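Rapport d'avancement : remplacement des volets roulants et des portes sectionnelles, résidence Trirkberg
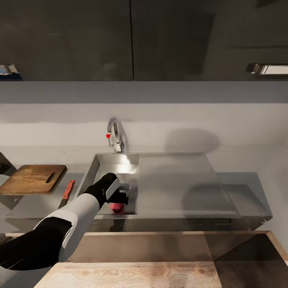

À l'attention de la direction de Plultmont
Rédigé par Indira Suvarna, 17 avril 2020

Le présent rapport fait suite à celui du mois dernier et concerne le lot 2 du chantier, c'est-à-dire les volets motorisés des logements et les portes du parking inférieur. Je m'excuse par avance si certains termes techniques restent proches de ceux du fabricant, car sa notice n'existe pas encore en français.

Volets des logements. Sur les 165 volets prévus, ceux des bâtiments A et B sont posés et réglés. Pour le bâtiment C, la société Krishnan a livré les tabliers et les coulisses, mais les moteurs manquent encore. Le fournisseur Plundent annonce une expédition avant la fin du mois d'avril. J'ai demandé une confirmation écrite et je ne l'ai pas reçue à ce jour.

Portes du parking. La porte nord fonctionne avec son nouveau moteur et ses cellules de sécurité. La porte sud a été montée, cependant le rail de gauche présente un défaut d'alignement de quelques millimètres. L'équipe de Krishnan propose de reprendre les fixations dans le linteau. Je préfère attendre l'avis du bureau de contrôle avant de donner mon accord. Pendant cette période, la porte sud reste en commande manuelle et les résidents utilisent l'entrée nord.

Budget. Une dépense non prévue de 1 839 euros a été engagée pour le passage des câbles dans l'escalier du bâtiment B, où les gaines existantes étaient bouchées. La reprise du rail sera à la charge de l'entreprise. Il reste 600 euros sur la ligne des imprévus, ce qui me semble faible pour le bâtiment C, et je vous prie de bien vouloir examiner une augmentation de cette ligne.

Accès aux logements. Plusieurs locataires souhaitent reporter les rendez-vous. Nous avons donc donné la priorité aux travaux qui se font depuis l'extérieur. Les réglages de fin de course, qui demandent d'entrer dans les pièces, seront regroupés par étage.

Décisions attendues de votre part : l'accord sur le complément de budget et le choix de la couleur des lames pour le local à vélos (gris clair ou blanc). Le prochain rapport vous sera envoyé après la réception des moteurs.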